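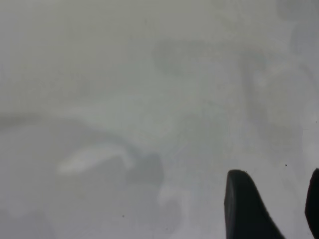 ## Das Geschirr von Vurnham

Wer im August nach Vurnham kommt, riecht zuerst den Fluss und danach das Brot. Die Küche der Pension Billon liegt auf der Hofseite, und um halb sieben am Morgen brennt dort schon Licht. Grethe Bundgaard deckt dann für die Gäste, immer mit Tellern, von denen keine zwei zusammen gekauft wurden.

Sie hat das Haus mit 16 Betten von ihrer Tante übernommen. Im Keller standen damals 288 Teller, die meisten weiß und mit Goldrand. «Schön waren sie schon», erzählt sie, «aber ich hatte bei jedem Frühstück Angst um sie.» Sie verkaufte den ganzen Bestand an einen Händler in Ganley und bekam dafür 1.691 Kronen. Mit dem Geld fuhr sie nach Talpur zum Töpfermarkt.

Dort hat sie gelernt, dass eine Farbe auf dem Teller den Appetit verändern kann. Rote Bete auf dunklem Blau wirkt fast schwarz, ein weiches Ei dagegen leuchtet. Für Käse nimmt sie am liebsten Grün, für Hering Grau.

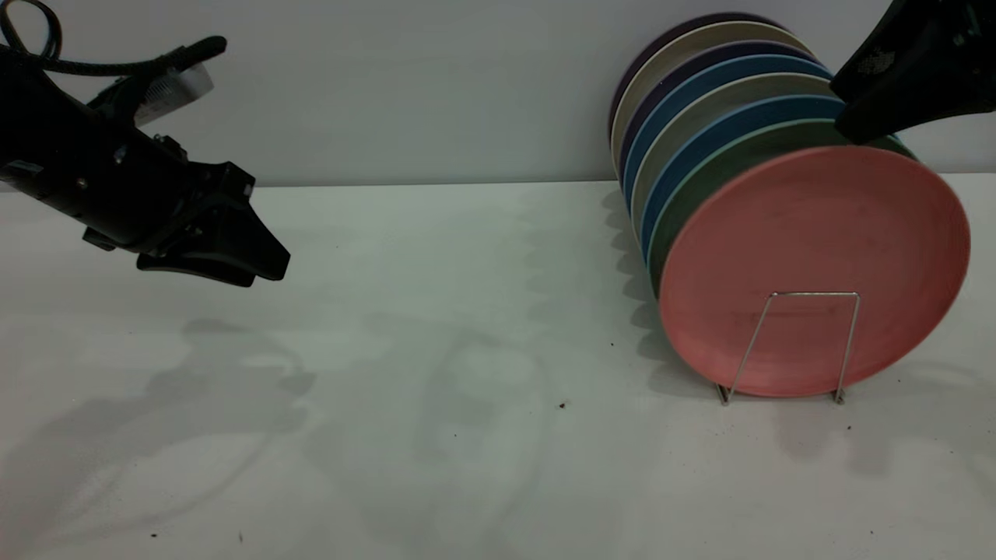
Gegen ein einheitliches Service hat sie im Grunde nichts. In vielen Familien, meint sie, wird es aber geschont, bis die Kinder es erben und auch wieder schonen. Ihre Gäste dürfen sich den Teller selbst aussuchen – und manche verlangen am zweiten Tag wieder denselben.

Zerbricht einmal einer, so kommt er in eine Kiste neben der Hoftür. Aus den Scherben legt sie im Winter den Weg zum Kräuterbeet. Er ist jetzt über 2 Meter lang und endet kurz vor dem Schnittlauch.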